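Household Chores Pilot, progress report for February
Prepared by Wian Mabuza for the Lalmont fund
Work carried out at the Pirkska test room

1. Where we are

In the last report I promised an honest answer to the question from your office: can the arm do small kitchen chores without a person standing beside it? My answer for this period is "sometimes, and only for the easy part". I will try to explain what is easy and what is still hard, with no decoration.

We decided in January to stop working with the full kitchen counter and to return to one object on a plain table. Bilal Masri was against this at first, and he had a good point, as no family has such a table at home. But on the full counter we could not say why a trial failed. Now we can say it in most cases. The main object of this period is the lidded container, green on top and white below, and the chore is "put away the food box".

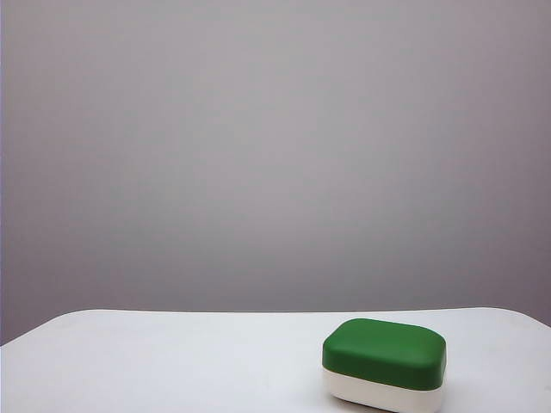

The chore is divided into 4 steps: find the box, come close, grip and lift, and place it on the shelf. We ran 139 trials of the complete chore. Finding the box is not a problem any more in good light. Coming close is also stable after the new calibration, which Bilal repeated every Friday morning. Most of the failures are now in the third step.

2. What is difficult

The box has round corners and a curved lid. When the fingers close too high, they push on the curve and the box turns away from them. When they close too low, they touch the table and the safety stop is activated. A person corrects this with the hand without thinking. Our arm must decide before the contact, and after the contact it has very little information — only the motor current and the wrist view.

The wrist view has its own weakness. In the last part of the approach the box is so near that its lower side goes out of the view, and the software must guess where it ends. We tested the Isell grasp planner and our older one on the same positions. Isell was better when the box was turned at an angle, but it was slower, and for a person who waits in the kitchen this matters.
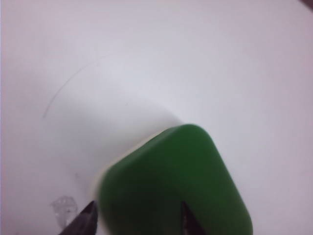 Wrist view with the fingertips at the green lid.

3. Changes to the plan

The shelf step will wait until March. I do not want to spend trial time on placing when the grip is not reliable. We will order 5 pairs of softer fingertips from Cheung and compare them with the present ones, 20 trials for each pair. If the softer tips do not help, Bilal will try to approach from the short side of the box.

The budget is as planned, except for the fingertips, which we can pay from the travel line if you agree. Please confirm this to me in writing.

4. Opinion

You asked for a personal view also. I think a machine which puts away one known box is near. A machine which clears a table after dinner is not near, and I would not write it in any brochure yet.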